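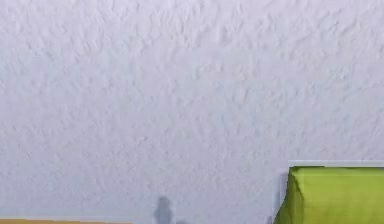 Leave the walls alone

My neighbour Eirlys Gwynne had a quote done in April to have every wall in her house skimmed flat. She didn't ask my opinion but I gave it to her over the fence anyway, and I've been having the same argument with people ever since, so I may as well write it down.

Textured plaster has a bad name. Real estate agents call it dated. Renovation shows treat it as a kind of damage, and the first thing the couple does after getting the keys is stand in the hallway and agree that it has to go. I grew up in a house in Turnton with texture in every room including the laundry, and I don't remember anyone having a feeling about it one way or the other. It was the wall.

Flat walls are harder to live with than people expect. A flat wall shows every dent from a chair and every patch where a picture hook used to be. If you touch up the paint you can see the touch-up. Woo-jin Son, who plastered for a living until his shoulder gave out, told me most of the callbacks he got were for smooth walls, usually from owners who had put a lamp close to one and noticed a join. The wall was within tolerance. They'd just never looked at it sideways before.

Then there's the cost. Eirlys's quote allowed 60 hours of labour before painting, and the furniture would have had to go into storage. For that money she could insulate the ceiling, which she needs, and fix the back gutter, which I need, as it empties on my side.

I'll grant the other side a few things. Texture collects dust, and washing it is a nuisance. Matching a repair to the old pattern takes skill. If your house is old enough that the coating might contain asbestos, get it tested before anyone goes near it with a scraper - and if it does, take proper advice on whether to seal it or remove it. Some people simply can't stand the look of it, and it's their house.

What I object to is the idea that a house has to be brought up to date at all, as though it were a phone. Most of what gets ripped out in my street is in good working order. There have been 3 skips on our block this year, and I've seen solid doors go into them, and a bath with nothing wrong with it.

Eirlys hasn't decided. The plasterer is holding the price until the end of the month, and the gutter still leaks.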